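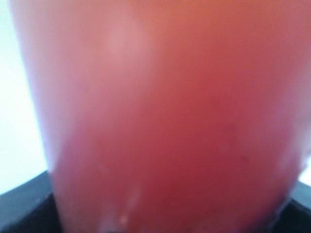
November, rules day at the bench

I have been looking forward to this for weeks and it did not let me down! We finally sat down and wrote proper house rules for the arm, in plain words, on one side of paper, and then spent the rest of the day trying to break them.

The wrist view was what got me started. Up close the red thing is all colour, coral at the top and going down to a deep raspberry, with a pale glow where the light lands on it, and no edge sharp enough to measure from. Lovely to look at (I'd hang it on a wall) but you couldn't judge a grip by it. So rule 1 is now: no closing on anything from the wrist view alone. Check from a second view, or stop and back off.

Rule 2 is about speed. Once the arm is within 200 mm of an object it drops to the slow setting, and it stays there until it has backed out past the same line. The Brestari manual leaves this up to the user, and I had been leaving it up to my mood, so I'm very glad to have it written down.

Rule 3 took the longest. We argued over when a person may reach in and settled on this: the arm is paused, the pause light is on, and whoever is reaching in has the stop button in their other hand. I wanted to add a spoken call as well, "hands in", and everyone groaned, but by four o'clock we were all doing it without thinking. It stays!

Rule 4 is wiping the lens before each block of 8 runs. Dull, I know. I've put a cloth on a hook by the Raju bench and written LENS on it in marker.

We did 30 practice goes in the afternoon with the new sheet taped up. I stopped the arm twice for rule 1 and felt rather proud both times. The log sheet (the Lokier one, with the wide margins) has a column for which rule made you stop, and I already love that column. Imagine reading it back in a few months and seeing which rules get used and which just sit there.

Still to sort: what counts as a second view if the side camera is blocked. Also whether the Turkico tray needs its own line about how far down a thing may be lowered. I think yes, and I've pencilled one in.

Home late, chips for tea, and I've thought of a better wording for rule 2 already. Must write it on the sheet first thing, before anyone laminates it.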